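Week 6: Evaluating a packaged simulation kit
Unit notes, Automation Procurement and Practice

Read these notes before the Sunday cut-off for the worksheet. They cover the Standora bench, the simulation kit from Stougaard that we have on trial licence this semester. The question for the week is whether a small integrator should buy a kit like this or build its own scenes in a general-purpose simulator.

What is in the licence

The licence covers one two-armed robot model, a table environment, a library of household objects and a replay viewer. Task scripts come in packs. We have the Lutby pack (tabletop sorting and unpacking) and not the Sorkerholm pack (kitchen fixtures), so ignore any menu item that refers to hinged doors or drawers. A seat costs $4000 a year. Support is by email and has been slow, though the answers have been sound.

The object library has 134 items. Each has a mesh, a texture, a mass and a friction value. The last two can be edited, and the change applies only to your own copy of the scene.

Points to assess

Contact. Thin-walled objects are the hard case for any physics engine. Look at how fingers meet a rim, and step through the replay one tick at a time to see if the surfaces pass into one another. Note the tick number when they do.

Idle limb behaviour. When a task uses one hand, check what the other does. A hand parked in open space takes up room that the working arm might need, and the default parking pose can be changed in the task script.

Clutter. The Lutby tasks can place an object on the table that has no part in the instruction. Record any contact with it as a fault, even where the main task succeeds.

Repeatability. Run each task 40 times with the start positions randomised, then again with the seed fixed at 1808. The fixed-seed runs should be identical. If they aren't, report your driver version along with the result.

Rendering. Colour and lighting are secondary for our purposes. Don't mark the kit up or down for a plain room.

The bowl and crate task

This is the task used in the worksheet. The stills are not in replay order. Pay attention to the grip on the bowl and to the distance between the right arm and the crate. 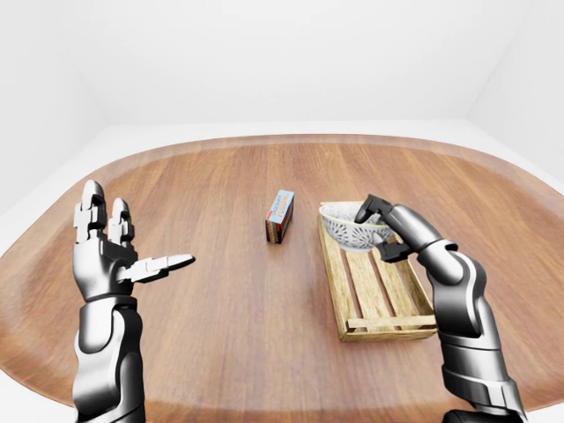 Right hand at the bowl, with the bowl in the crate.

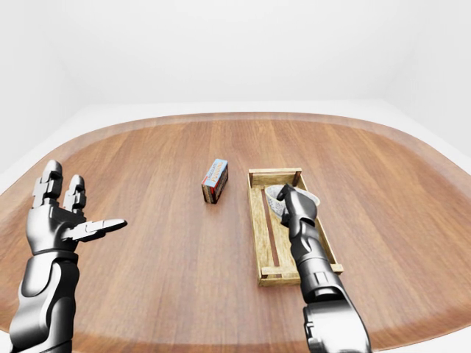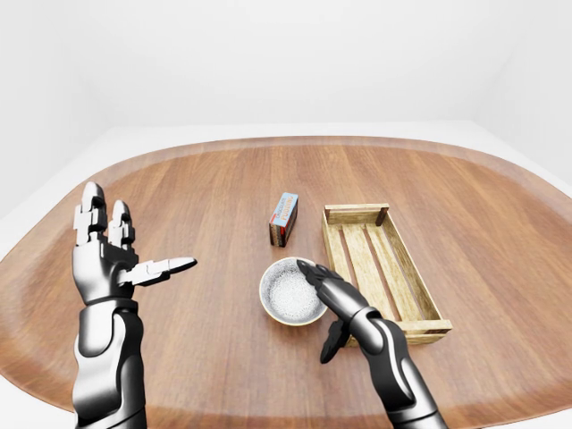

Bowl on the table, crate empty.

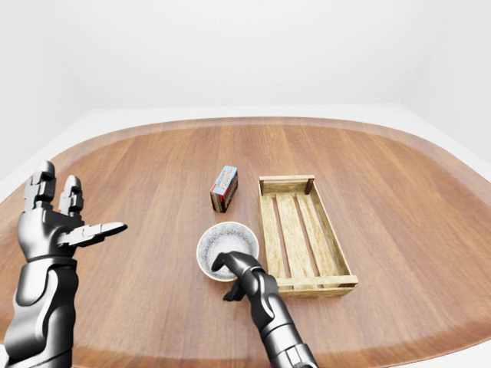 Godfrey Magesa: I'd put the contact check ahead of everything else on that list. We trialled the same kit and spent most of our time on repeatability, which was fine, and only later found that our rim grasps depended on a friction value well above anything we could measure on real crockery. Ask Stougaard for the source of the default values before you sign for a second year.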